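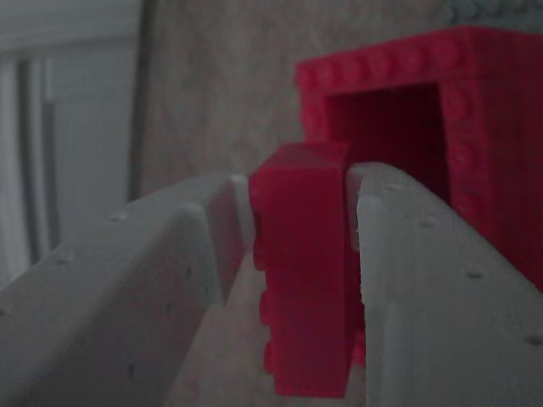
Trois cents démonstrations ratées valent mieux que ce qu'on en fait d'habitude

2/7/21

Dans presque tous les ateliers où l'on apprend à une pince à manipuler des objets, il existe un dossier que personne n'ouvre. On y range les démonstrations ratées : la pièce qui glisse, la prise mal centrée, le geste que l'opérateur interrompt parce qu'il sait déjà que ça ne tiendra pas. Je voudrais défendre l'idée que ce dossier devrait servir, et que la façon dont nous recueillons les exemples aujourd'hui est trop propre pour être utile.

Je parle de ce que je connais. Pendant l'hiver, nous avons recueilli 2 400 démonstrations pour le projet Storby, qui porte sur l'assemblage et le démontage de petites constructions en briques de jeu. Le principe est simple. Une personne guide la pince à distance, le système enregistre les images et les positions, et l'on recommence. Chaque essai est ensuite marqué comme bon ou mauvais. Les bons vont à l'apprentissage. Les mauvais, 300 dans notre cas, allaient dans le fameux dossier.

La brique de jeu passe pour un objet facile. Elle est rigide, ses dimensions sont régulières, elle ne se déforme pas entre les doigts. C'est vrai tant qu'on la prend à plat, par ses deux longs côtés lisses. Dès qu'on la tient debout, avec les tenons tournés vers l'un des doigts, la situation change. D'un côté, le patin rencontre du relief. De l'autre, il s'appuie autrement. La surface de contact n'est pas la même à gauche et à droite, et la brique peut pivoter un peu au moment où l'on serre. Un opérateur expérimenté corrige sans y penser. Il relâche à peine, décale, resserre. Si l'on coupe cette correction au montage parce qu'elle fait désordre, on retire de l'exemple la seule partie qui contenait une information difficile à obtenir autrement.

Kojo Sulemana, avec qui j'ai partagé la plupart des séances, n'était pas d'accord avec moi au début. Son argument était solide : un système qui imite reproduit aussi les hésitations. Montrez-lui un opérateur qui tâtonne et il tâtonnera, y compris quand il n'y a aucune raison de le faire. Nous l'avions constaté en octobre sur une première série, où la pince s'arrêtait au-dessus de chaque brique parce que l'une des opératrices, nouvelle dans l'équipe, marquait une pause à cet endroit pour vérifier son écran. Le système avait très bien appris la pause.

Je ne conteste pas cet épisode. Mais il y a une différence entre une pause sans objet et une reprise après une mauvaise prise. La première tient à la personne, la seconde tient à la pièce. Les mettre toutes deux à la poubelle au même titre, c'est refuser de faire le tri, et le tri est justement notre métier.

Il demande du temps, je le reconnais. Nous avons relu les 300 essais écartés, avec Rajeshwari Kotian, en notant pour chacun le moment où les choses tournaient mal et ce que l'opérateur avait tenté ensuite. C'était un travail ennuyeux. Au bout du compte, nous avons gardé ceux où l'on voyait une erreur suivie d'une tentative cohérente pour la rattraper, que la tentative ait réussi ou non, avec une étiquette différente selon le cas. Les autres sont restés dehors : caméra mal fixée, enregistrement tronqué, opérateur qui renonce tout de suite.

On me répond souvent que les moyens manquent pour ce genre de relecture, et qu'il suffit de recueillir davantage d'exemples réussis. C'est la position de Losier, le prestataire qui nous avait proposé une campagne deux fois plus grosse que la nôtre, facturée à la démonstration validée. Je comprends l'intérêt commercial. Je comprends aussi l'effet que ce mode de paiement produit sur les gens. Quand on est payé à l'essai réussi, on choisit la brique la mieux posée, on l'aborde toujours par le même côté, on évite le coin du plateau et on ne va pas chercher la pièce qui se trouve juste devant une autre construction de la même couleur. Les exemples s'accumulent et se ressemblent tous.

La question de la couleur mérite d'ailleurs qu'on s'y arrête. Nous avons commencé avec des briques de teintes bien séparées, parce que cela facilitait la vérification à l'œil. Kirstin Morrison a insisté pour que l'on travaille aussi rouge sur rouge, une brique rouge tenue devant un assemblage rouge, et j'ai d'abord trouvé cela inutilement pénible. Les contours se confondent, les parties creuses de l'assemblage deviennent presque noires, les tenons du fond et ceux de la pièce tenue se mêlent dans l'image. Les opérateurs se plaignaient et ils avaient raison de se plaindre. Mais un enfant qui vide sa boîte sur le parquet ne trie pas ses briques pour nous arranger. Si le système ne sait travailler que sur fond contrasté, il faut le dire dans les rapports, et je lis peu de rapports qui le disent.

Même chose pour le décor. Notre premier réflexe avait été de dégager la table et de ne laisser que la pièce à saisir. Les résultats étaient jolis. Il a suffi de rapprocher une plaque de base, pour rien, par commodité, et les prises se sont dégradées. Nous avons donc cessé de ranger entre les essais. Gangadharan Ramasamy, qui s'occupait de la salle, a mis quelque temps à s'y faire.

Reste le problème des opérateurs eux-mêmes, dont on parle peu. Recueillir des exemples est un travail répétitif, exigeant pour les yeux et pour les épaules. Chez nous, une séance comptait 3 blocs avec une vraie coupure entre chacun, et je pense que c'était encore trop long. Les démonstrations de fin de séance sont moins soignées, tout le monde le sait. Certains responsables en concluent qu'il faut surveiller davantage. J'en conclus qu'il faut des séances plus courtes, et noter à quel moment de la séance chaque exemple a été pris. Cette indication ne coûte rien. Elle permet plus tard de comprendre pourquoi un geste change d'allure sans que la pièce ait changé.

Rasha Boutros m'a fait remarquer, en relisant une version de ce texte, que je parlais des opérateurs comme d'une source de bruit à documenter. Elle a raison de le relever. Ce sont eux qui savent prendre une brique de travers et la remettre droite, et leurs noms ne figurent presque jamais dans les publications. Dans le jeu de données de Storby, ils seront cités s'ils le souhaitent. Deux ont déjà refusé, ce qui est leur droit.

Ma proposition tient donc en peu de choses. Qu'on conserve les essais manqués et qu'on les étiquette. Qu'on cesse de payer à la réussite. Qu'on indique pour chaque série les fonds, les couleurs et les orientations qui n'ont pas été essayés - la liste sera longue, et elle sera plus instructive que le taux de succès affiché en première page. Et qu'on prévoie dès le budget initial les heures de relecture, au lieu de les découvrir à la fin.

Kojo pense toujours que j'exagère sur le premier point. Il voudrait plafonner la part des reprises dans l'apprentissage, et nous allons tester sa version sur une série à part de 400 démonstrations, avec les mêmes briques et les mêmes opérateurs. Si c'est lui qui a raison, je l'écrirai à cette même place.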